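Small parts bin storage

Small parts bin storage is the practice of keeping loose electrical and mechanical components in open-fronted plastic containers at or near a workbench. It is used in panel building, repair shops, teaching workshops and home workrooms. The usual contents are items too small to shelve singly and too varied to keep in one drawer: push buttons, contact blocks, terminal blocks, relays, indicators and capacitors.

Construction

The common bin is moulded in one piece from polypropylene. It has a closed back, two full-height sides and a front that is lower than the rest, often sloped, so that the hand can reach in while the bins are stacked. Some patterns add hollow corner posts and a top panel, so that the load of the bins above does not bear on the side walls. Blue is a frequent colour, with red, yellow and grey also sold.

Bins may be lined. A white foam or board liner reduces rattling, protects terminals and makes dark parts easier to find.
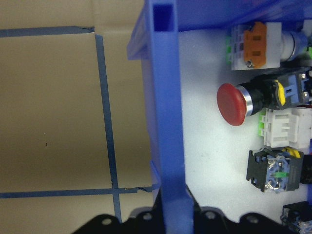 Photo: Man-lok Wan / Dunalow Workshop Archive. Reproduced with permission.

Control components such as push buttons and switches are normally built from several pieces. The operator is the part touched by the user. Behind it sits a collar or fixing ring, and behind that one or more contact blocks, which open or close the circuit. Contact blocks are often held by a coloured clip or latch and can be removed without tools. Complete assemblies and spare blocks are best kept apart, as a loose block is easily mistaken for one that has fallen off an assembly.

Marking out the bench

Where bins are taken down and put back many times in a shift, positions on the bench may be marked with tape. Painter's tape is preferred to vinyl floor tape for temporary layouts because it lifts without leaving much adhesive. It is laid as a grid of rectangles, each slightly larger than the base of the bin. Cardboard laid over the bench takes tape well but tends to lose its surface layer when the tape is pulled up, and is replaced when worn.

The Brodberg layout, described by Vivek Tyagi in a workshop manual, uses 11 marked positions, with the most used parts nearest the front edge.
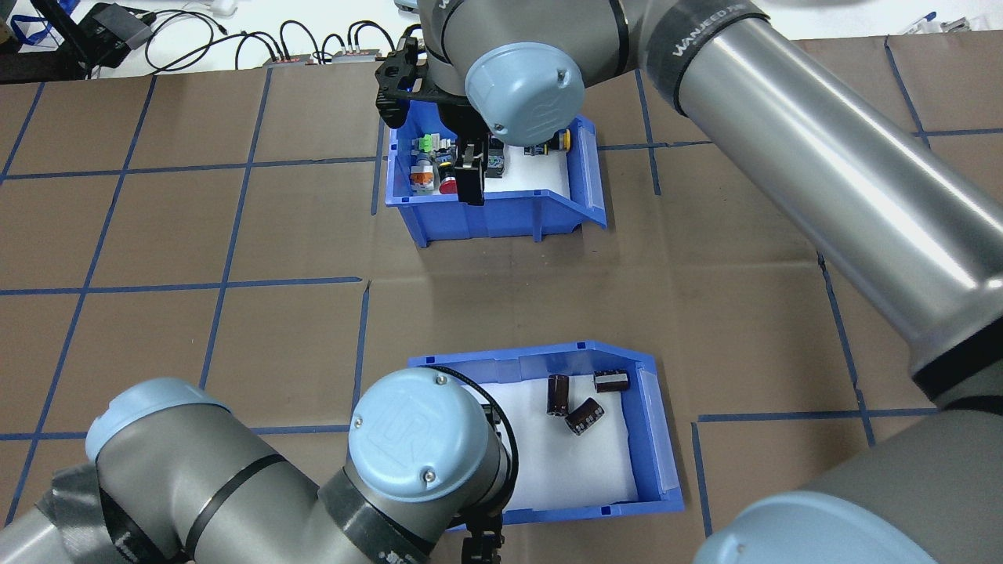 Sorting is done either by type or by job. Sorting by type puts all relays in one bin and all capacitors in another, and suits a store that serves several benches. Sorting by job places a mixed set of parts in a single bin, enough to build or repair one unit. Handia, a repair workshop, changed from the first method to the second in September and kept a separate type-sorted store of over 300 lines for restocking.

Electrolytic capacitors are usually given a bin of their own. The larger can types have a plastic sleeve printed with the value, working voltage and polarity, and the sleeve can be scuffed by sharp terminals. They should be discharged before storage.

Labelling

Labels are carried on the front panel, in a slot or under a clear cover. A typical label gives the part name, rating and reorder quantity.

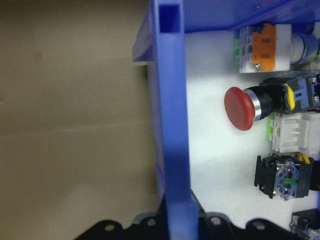
Can mushroom-head buttons be stored with ordinary push buttons?
They can share a bin if it is deep enough for the heads to clear the one above, although a separate bin is usual where the heads are likely to be scratched.

See also: Terminal block; Contact block; Shadow board; Kitting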